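Where do you park the CPU while the case is open?

Asked in Desktops & Repair, viewed 289 times

I picked up an old tower at the Sakthorpe swap back in January and I'm finally getting around to it. Plan is to pull the processor, clean everything, put it back and see if the thing wakes up. I've done RAM and drives plenty of times but never had a CPU out of its socket before, and I'm a bit of a klutz!! Last time I set a small part down "just for a second" it ended up under the couch.

So what do you all rest the chip on? I've been told anti-static bag, foam, the lid of an egg carton (my brother-in-law, ignore him). And does it matter if the socket sits open for a while? My desk is not what you'd call clean.

2 answers

Answer from Alun Watkins

Anything that holds it by the edges and keeps your fingers off the contacts. If you still have the plastic clamshell a processor came in, use that. I got tired of hunting for mine so now I use a gray plastic holder with raised bits that keep the chip from sliding, and a memory stick can go in a slot alongside. 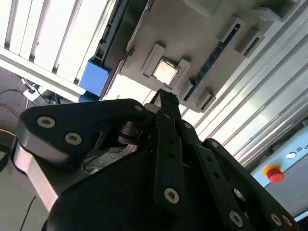
Getting the chip back in

Lay the tower on its side first, panel off, so the socket faces up. Trying to do this with the case standing is how pins get bent (ask me about the Felau I had, or don't). Move the loose cables back out of the way before you open anything. The older cases are the worst for this, there's always a drive cable that wants to flop down right where you're working.

Then swing the socket bracket up all the way so it stays open without you holding it. Check which kind you've got, too, because on some boards the pins are down in the socket and on others they're on the chip. With mine they're in the socket, and those are the ones I really worry about.
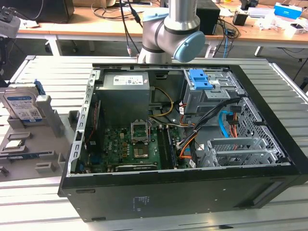
Find the little triangle on the corner of the chip and the matching mark on the socket, line up the notches if it has them, and lower it straight down. No pushing. It should just drop into place. If it doesn't, lift it off and look again. The bracket does take some force to close and it can make an ugly creak, that part is normal.

As for leaving it open, I've gone off for lunch and been fine, but overnight I'd put the chip back or snap a cover on if you have one. Don't blow in there with your mouth. Oh, and new thermal paste, nearly everybody forgets to buy it beforehand. I did, and the shop in Stostcombe was shut.

3 people found this helpful

Answer from kemeys_basement

bag is fine. just put it INSIDE the bag, not on top of it. and not on carpet

Comment from the asker: Thank you both! Clamshell is long gone but I found a bag. Paste is on the list.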